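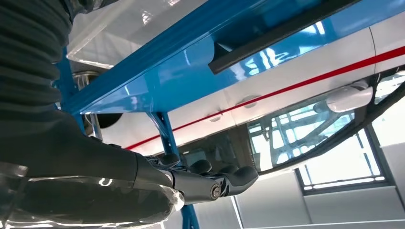

Steel shelving is a form of storage furniture made of upright posts joined by horizontal beams, which carry panels or decks. It is common in workshops, garages and warehouses. Posts and beams are usually painted or powder coated to resist rust, and blue is a frequent color. Folded ridges along a beam stiffen it without adding much weight.

Light-duty racks of the Komdale pattern stand 90 inches high and are rated at 418 pounds per level. Long, narrow stock, such as strips and trim, is generally laid lengthwise.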